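Furnished Room Inspection Checklist with Comments
Property: Bellitz House, second floor
Managing agent: Flalent Lettings
Date of inspection: Saturday, May 9, 2020
Form in use: periodic safety, revision 4

Scope

This form covers fixed and loose items in let rooms and the shared parts of the second floor. It does not cover the gas boiler or the lift, which have their own records. Each item is marked Pass, Pass with comment, Action or Not checked. Items marked Action carry a target period, counted from the date of inspection.

1. Entrance and escape route

1.1 Room door closes fully onto the latch from any angle. Pass with comment. The closer is slow over the last part of its travel. Adjust at next visit.
1.2 Door opens from inside without a key. Pass.
1.3 Intumescent strips present and unpainted. Action, 4 weeks. Strip on the hinge side has been painted over along its lower half. Replace the full length; do not scrape.
1.4 Corridor clear to the stair door. Pass. A shoe rack noted at the previous inspection has been removed.
1.5 Clear width at the narrowest point of the corridor. Pass. Measured at 92 cm, beside the meter cupboard.

2. Smoke and heat detection

2.1 Smoke alarm sounds on test button. Pass.
2.2 Alarm within its replacement date. Pass with comment. The date label is faded and should be copied onto the log sheet while it can still be read.
2.3 Heat alarm in shared kitchen. Pass. Interlinked with the corridor unit, confirmed by test.

3. Electrical

3.1 Sockets secure, faceplates free of cracks and scorch marks. Action, 2 weeks. Double socket behind the desk is loose in its box. Tenant told to leave it out of use until fixed.
3.2 Extension leads. Pass with comment. One Rorkon four-way lead in use, fused plug, cable in sound condition. It was running beneath the rug and has been moved to the skirting.
3.3 Portable heaters. Not checked. None supplied by the landlord.
3.4 Residual current device trips on test. Pass.

4. Bed, bedding and soft furnishings

4.1 Bed frame stable, fixings tight. Pass. Bolts at the head end were taken up by a quarter turn.
4.2 Slats whole and seated. Pass.
4.3 Permanent fire label on mattress. Pass. Label is on the underside at the foot end.
4.4 Loose cushions and seat pads supplied with the room. Pass with comment. Labels are to be found and read on each supplied item. Where a label has been cut off, the item is withdrawn and replaced. Items belonging to the tenant are outside the inventory and are not marked on this form.

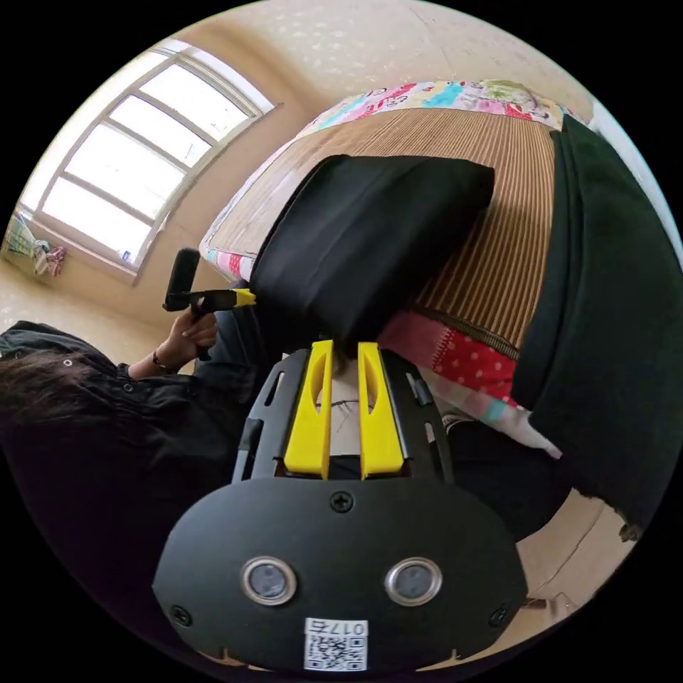 4.5 Mats and other coverings laid over the mattress. Pass with comment. Woven mats are allowed. They must be kept well away from heaters, lamps and chargers, and must not hang down far enough to catch the feet. Check the binding for splits and broken strands, which can scratch and will shed into the room.
4.6 Phones and other devices charging on the bed. Advice given. The tenant handbook already covers this on the page headed Bedrooms, but the wording is weak. Suggest "must not" in place of "should avoid".

5. Windows

5.1 Restrictor fitted and holding. Action, 2 weeks. Left-hand restrictor holds; right-hand screw has pulled out of the frame. Plug and refit with a longer screw.
5.2 Sill height above finished floor. Pass. 118 cm, no guarding needed under the agent's own standard.
5.3 Blind cord secured by cleat. Pass.
5.4 Trickle vent opens and shuts. Pass with comment. Stiff. Clean out dust.

6. Damp and ventilation

6.1 Mould on external wall. Pass with comment. Light spotting behind the wardrobe. Wiped down during the visit. Wardrobe to stand at least a hand's width off the wall. Look at this again in the autumn.
6.2 Extractor in shared shower room. Action, 4 weeks. Palacios fan runs but pulls weakly; a sheet of tissue will not stay on the grille. Clean the duct first and test again before ordering a new unit.

7. Shared kitchen

7.1 Fire blanket mounted and reachable. Pass.
7.2 Hob controls marked legibly. Pass with comment. Rear right marking is worn. Order a replacement knob.
7.3 Fridge seal. Pass.

Matters carried forward

Items 1.3, 3.1, 5.1 and 6.2 remain open. Item 3.1 is to be done first and needs a qualified electrician; the remaining three can go to the general contractor on one visit. The completed work sheet is to be attached behind this form, with the old sheet kept in the Bellitz House folder.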